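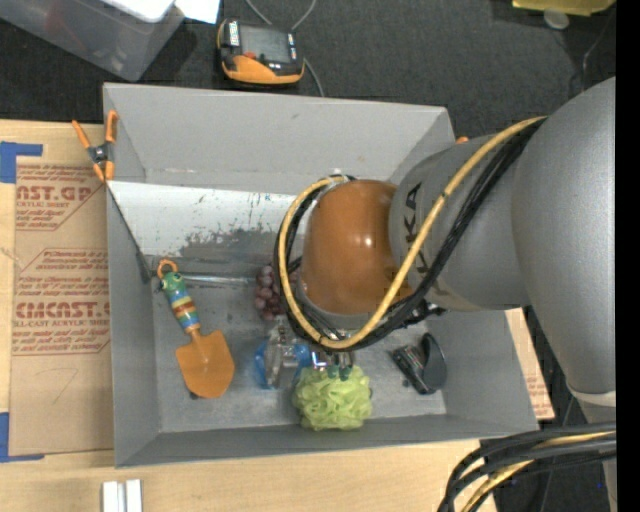
Bin picking test rules, draft for comment
Forum: Grasping and Handling > Standards and Practice

lockyer_cell2
The draft rules for the shared bin picking test went up Tuesday. Short version: every lab runs the same item list, 200 picks per entry, and a pick only counts if the item is lifted clear of the rim and held. Sowmya Pisharody wrote most of it and wants comments before the end of May. I have mine but would like to hear from people who run these things daily.

nhenry_baxt
I'll start, then. Section 2 says items must be "representative of household goods." Representative of what household? A mesh loofah and a kid's garden trowel with an animal head on the handle are fun to grab at, but you could swap in five other things and get a very different score. I don't see how anyone compares two labs on that.

lockyer_cell2
The list is fixed, so you can't swap. Read the appendix.

nhenry_baxt
I read the appendix. It says "or local equivalent" after nearly every line. My local loofah is stiffer than yours. Your two fingertips pinch a ruffle and up it comes, mine slides out. Same rule, same arm, different number.

GHan_Brekness
Guangming here. I agree with Nikau on the loofah but I think the bigger hole is the bin. The draft gives inside dimensions and says nothing about how the bin is fixed. We use a spring clamp on the rim. Somebody else will bolt theirs down and a third lab will let it slide. If the bin can shift when the gripper pushes an item against a wall, that is a different test.

jvl_
Clamps are fine for a quick run. They are not fine in a written standard unless you say where they go. A clamp on the rim sticks up into the space the wrist has to move through. Either it's in the collision model for everyone or it's banned.

GHan_Brekness
Banned seems harsh. Clamp below the rim?

jvl_
With sloping walls? Try it and tell me how long it stays on.

fhenare
Can I be the grump about cables. Section 3 has a whole page on lighting and one line on "dress pack secured." What does secured mean? Hoses looped loose around the wrist will hide half the bin from an overhead camera and drag on items in the corners. We lost a week at Nekemton to a hose that kept brushing the soft stuff. If an item gets moved by the hose and then picked from an easier spot, does it count?

lockyer_cell2
Current text: contact by any part other than the gripper is logged but the pick stands.

fhenare
Logged by whom? The same people who want a good score. Come on.

nhenry_baxt
+1. Self-reporting is the part I trust least in all of this.

sowmya_p
Author of the draft, thanks for reading it. Answers in order. "Local equivalent" will go, except for the fake fruit, which we can't source the same way everywhere. The bin will need a fixing method and Jolien is right that it has to say where. Fletcher, I'll propose video from a fixed camera for every scored run, kept for anyone to request.

fhenare
Better. Add that the camera has to see the whole floor of the bin with the arm at home, and I'll stop complaining about section 3.

jvl_
I still don't think 200 picks tells you anything about clear plastic. That one needs its own table. An average hides it.

sowmya_p
Per-item tables were in my first version. Nalteck asked for a single score.

jvl_
Of course they did.

GHan_Brekness
A single score is what people will quote anyway. Print both, put the table first.

nhenry_baxt
I'd sign off on that. Still not convinced about the trowel.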